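Transcriptions des notes et journaux de Pastar - LISEZ-MOI

Salut ! Je rassemble ici tous les textes lisibles du jeu Pastar : lettres, affiches, carnets, pages arrachées, et même les gravures du phare (j'y ai laissé mes yeux). La version actuelle contient 544 documents en français, dont 93 que je n'ai trouvés dans aucun guide.

Ce qu'il y a dedans

Un fichier texte par document, rangé par région. Chaque fichier commence par le titre, le lieu exact et le nom du personnage qui a écrit, quand on le connaît. Pour la région de Prorstead, j'en suis à 176 textes et je crois bien que c'est complet - sauf la cave de l'auberge, qui se ferme après le chapitre deux.

J'ai gardé les fautes du jeu telles quelles. Le capitaine Todorova écrit « abandoner » dans tout son journal et j'aime bien l'idée que ce soit voulu.

Comment je transcris

Tout à la main, manette posée, jeu en pause, portable à côté. Arben Matić relit ensuite avec sa propre sauvegarde et me signale les mots sautés, il y en a toujours !
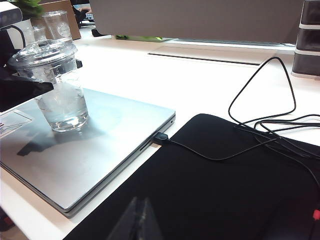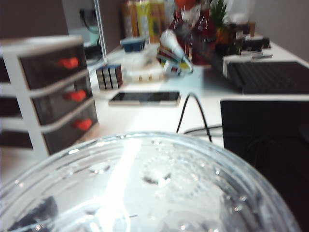 Ce qui manque

Les lettres de Trulitz, surtout. Il y en a 20 et je n'en ai que la moitié, les autres dépendent d'un choix que je n'ai pas fait dans ma partie. Si vous avez épargné le passeur, écrivez-moi !

Merci

À Nataša Vukadinović pour les cartes et pour l'idée du classement par région, au départ j'avais tout mis par ordre alphabétique et c'était illisible.

Servez-vous librement pour vos wikis, un petit lien vers cette page me fait plaisir. Dernière mise à jour : juin 2024.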